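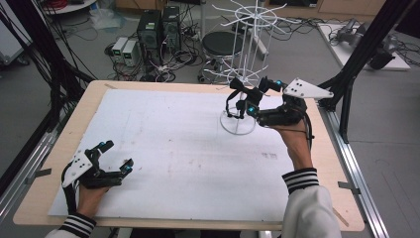 The Drenach pair had been on her hands since lunch, and by the time the building went quiet she had stopped noticing the weight. She noticed the sweat under the straps. She noticed that her left thumb wanted to close a little before her fingers did, and that the log recorded this every time.

The job was a comparison. Trulto wanted one gripper for the whole line by December and had two on the shelf. The Drenach went on the hands. The Lagman was a separate tool you carried, with two flat padded fingers and a camera that saw well past them. Each would get 2000 trials on the same set of items, and the items were ordinary things, the kind you find at the back of a store.

She liked the Drenach for the wire stand. Wire is hard because there is so little of it to hold, and with the thing on her hand she could feel where the pole was before she closed on it. She wrote that down and then crossed out "feel." The report was supposed to stay with what could be measured.

At 20 past seven she took the pair off and picked up the Lagman. 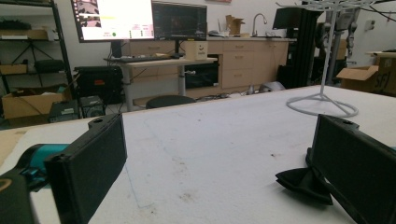
It was slower. She had expected that. Cloth gave it less trouble than wire, and she tried cloth five times before she would believe it, setting the bow down a different way each time. The pads came together and the log said contact, contact, contact, contact, contact. She looked at her own fingers, which had red lines across them from the straps.

The last engineer on the project had left for Clurnaren in the spring. His notes on the Lagman ran to one page. The final entry was trial 3491, from a test the rest of the team had forgotten, and after the number he had typed: good hand, give it time.

She read it twice. Then she opened the report and went back to the line she had crossed out. She put the word in again — the manager could take it out if he wanted — and started a new section for the Lagman, with cloth at the top.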